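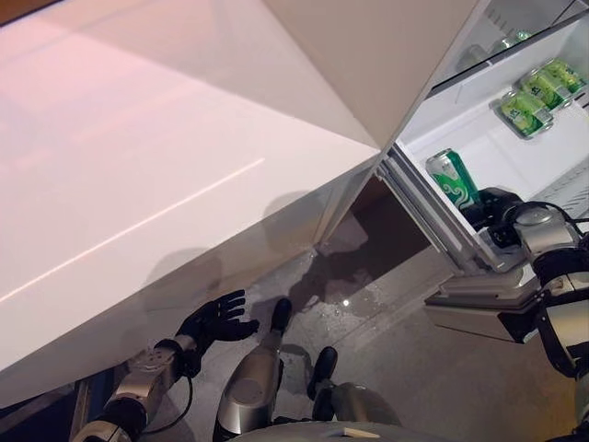
Staff kitchen, Trendton building -- fridge and drinks storage check
December round. Checked by: Abenezer Jemal
Time in: 7.40, Tuesday, before anyone had a chance to tidy up for me

Marks: OK / Watch / Fail. Comments are mine. If you disagree, write underneath and sign it.

1. Door opens fully and stays put
OK. I would still like to know why the November sheet says "door perfect" when the same sheet asks for a new hinge.

2. Door seal, all four sides
Watch. Passed the paper test on three sides and dragged a bit at the bottom. Ravis tell us the seal was replaced in the summer. I have asked for the job sheet twice and not had it.

3. Temperature
Watch. Reading was fine at 7.40. A single reading before anybody has used the fridge proves very little, and I said so last time. Somebody take one at half past one, please.

4. Shelves and drinks

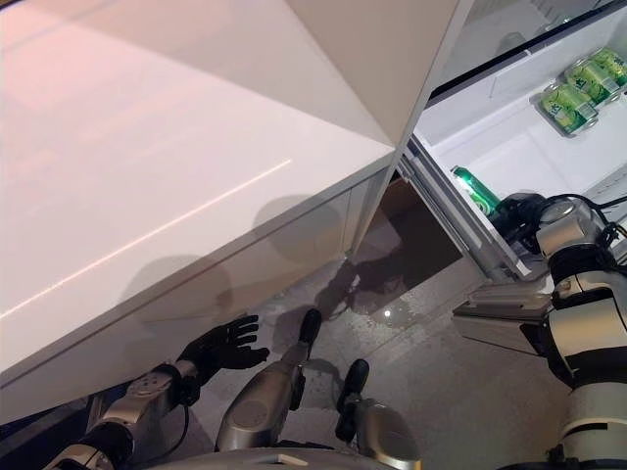

Loading drinks is where I expect this kitchen to go wrong, given what gets said at every meeting about "the new system". The system was meant to be cans upright, labels out, oldest at the front. What we have is three green cans on their sides on the shelf, pushed up into the corner. I don't call that a Fail. It is not what was agreed though, and I doubt whoever wrote the notice has ever loaded a fridge. Either change the notice or stand the cans up.

5. Cans rolling forward when door opens
Watch. Nothing rolled on me. Try it with the shelf half empty and a heavy hand on the door before you tick OK.

6. Drawers and door bins clean, no cracks
OK. Wiped one with a white cloth, came up clean. They must push fully home before the door is shut.

7. Condition of cans (dents, swelling, leaking ends)
Watch. Ayele's delivery note says "all inspected". All 386 of them? By whom, and in what light? Pick cans up and look at both ends, please. 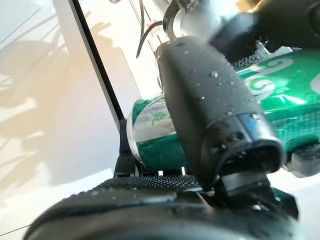
A quick glance along the row doesn't count as inspection -- the rim and the seam are where trouble starts, and you can't judge either with the can still on the shelf. Dents in the side I can live with. Dents on the seam go in the bin, whatever Ayele say about credit notes.

8. Moisture on shelves
Watch. Wipe down, then look again after an hour. If it's back, see item 2.

9. Floor in front of fridge
Watch. Wet when I stood on it. Grip mat still not bought.

10. Plug, lead and extension
Fail. Test sticker is out of date. Hanositz quoted 200 for the whole floor, which seems steep for a morning's work. Get another price, but get it done.

Next check: January, and not by me if it can be helped.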